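Tresness Cell Planning Guide
Section 3: Budgeting and Ordering for a PC Teardown Cell
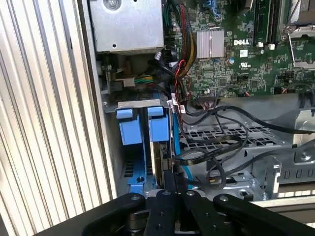 Read this section before you request a quote. It covers what to measure, what to order, and what to leave room for in the budget when the cell will be used on desktop computer towers. Electrical hookup is in Section 4. If you already have a Tresness arm on site, start at step 4.

3.1 Before you order

1. Make a list of the tower models you expect to process. Group them by case layout, not by age or processor. Two models from the same maker can have very different drive bays.

2. For each group, open one case and measure the clear space around the drive bay with all cables in place. Write down the narrowest gap the gripper fingers have to enter. Measurements taken from an emptied case will be too generous.

3. Note how the drives are held: carrier with handles, slide rail, or screws. Carriers and rails can be handled with the standard fingers. Screwed drives need the driver tool, which is ordered separately.

4. Send the list to your dealer with the planning form. Aredcombe handles orders for the arm and gripper. Trudport supplies benches, fixtures, and guarding. They quote separately, so send the same form to both.

Note: Lead times start when the form is accepted. Forms without bay measurements are sent back.

3.2 Setting the budget

5. Enter the arm, gripper, wrist camera, and controller as one line. They are sold as a set and can't be split across budget years.

6. Enter the case fixture on its own line. The base fixture holds a tower on its side with the cover off. Cases wider than 441 mm need the extended plate.

7. Add finger sets. Plan on 9 sets for the first year if the cell runs one shift. Fingers wear at the tips from contact with stamped metal edges, and worn tips slip on smooth plastic handles.

8. Add operator time for teaching. Allow 60 hours for the first case layout. Later layouts usually go faster, but don't budget for that until the first one is running.

9. Add a line for spare cables and connectors if the boards will be resold. Loose cables that cross the drive cage can be snagged on the way out.

Caution: Do not order the long-reach fingers to make up for a tight bay. They flex under load and are rated for light parts only. If the gap measured in step 2 is too small, ask about the narrow gripper before you place the order.

3.3 Floor space and services

Leave room to open the guard door fully and to bring a cart up to the bench. The controller cabinet needs free air on both sides. It can go under the bench — but then the service panel must face the aisle.

Overhead light should be even. Bare metal side panels throw bright glare back at the wrist camera, and a diffuser panel costs less than the time spent adjusting exposure for each case.

3.4 Choosing a service plan

The basic plan covers parts. The Oh plan adds a site visit and a loaner gripper. Sites with a single cell should price the Oh plan first. Either plan must be ordered within 9 weeks of delivery.

Warning: Towers must be unplugged before they enter the cell. Power supplies are not to be opened by the arm or by the operator.

Keep a copy of the completed planning form with the controller. The installer will ask for it on arrival.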